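What the Lichens Remember

When Irfan Pirzada opens the steel cabinet at the end of the corridor, he does it slowly, because the hinge is old and the packets inside are older. The first one he takes out was folded in 1867. In it there is a piece of bark, and on the bark a grey-green lichen, flat and dry. The label is in brown ink and gives only a hill, a tree and a name which he has not been able to trace.

Pirzada is a lichenologist, and for many years his work was to give names to things. Now he asks a different question of the same material. He wants to know what was in the air when these lichens were growing.

A lichen has no roots. It takes what it needs from rain, fog and dust, and it cannot choose very well what comes in. Metals stay in its tissue for a long time. If you have a specimen with a date and a locality, you have also a small record of the air in that place. The herbarium at Clasov holds roughly 3000 lichen packets from the surrounding hills, and most of them had not been opened in his working life.
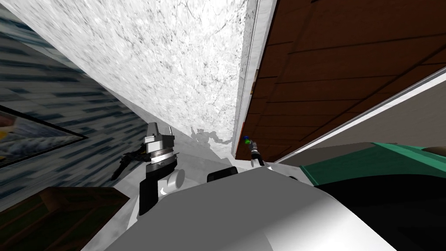

The difficulty is that a curator does not like to see a specimen become smaller. Each analysis uses up a few milligrams, and these do not come back. Pirzada spent a full winter in discussion about which packets could be sampled. In the end he received permission for 44. He chose only one species, a common one that grows on the bark of ash and maple, so that he would not compare the habits of two different organisms by mistake.

There was a further problem with the old collections, and it took him some time to see it. In the past, many herbaria treated their plants with mercury salts against insects. Some packets at Clasov were treated and some were not, and the register does not say which. "For mercury I can tell you nothing," he says. "I have removed it from all my tables. It was painful, but the number was about the cabinet and it was not about the hill."

Lead is a better story. In the oldest samples from the valley of Bezerra the values are low. They go up with the opening of the smelter, they stay high for several decades, and then they fall, but more slowly than he expected. He thinks that the soil is still giving back some of what it received, as dust in the dry months. He is careful to say that this is an opinion for now.

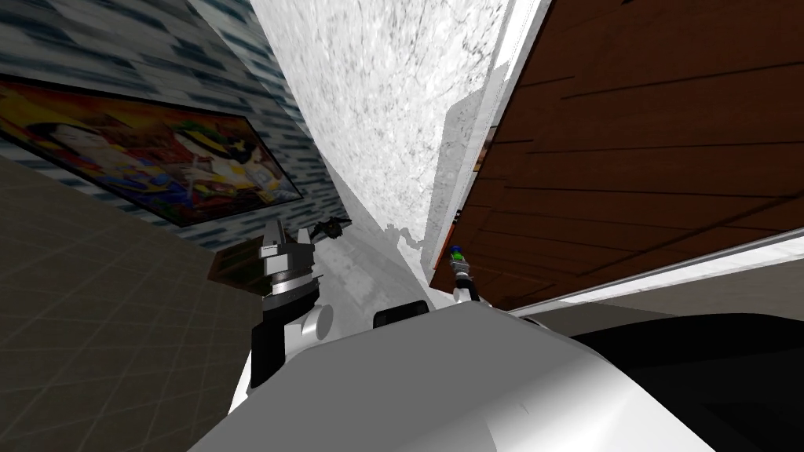

Fustside, 2 August 2023

The bus from Clasov stops at the bottom of the village, and from there it is a walk of one hour to the ash trees. Pirzada walks in front with a hand lens on a string and a bag of paper envelopes. He has the locality from an old label, "above the chapel, north side," and he wants to collect from the same place, if the same place still exists.

The chapel exists. Of the ashes, many have died, and those that remain have thin crowns. He goes from trunk to trunk and bends close to each one. The species he needs is here, but the pieces are small, and he takes only a little from each tree with a blunt knife. On every envelope he writes the height above the ground, the direction and the width of the trunk. The old collectors did not write such things, and he has often wished that they did.

He was here also in May, and at that time it rained so much that he went home with nothing. A lichen full of water tears easily, and if it is closed in paper it will grow mold before the evening.

I ask him what will happen when the ashes are gone. He says that the lichen can live on maple too, and that there are maples lower down, near the road. But near the road there is road dust, and then it will be a different record. He finishes the envelope he is writing, puts it in the bag with the others, and looks for the next tree.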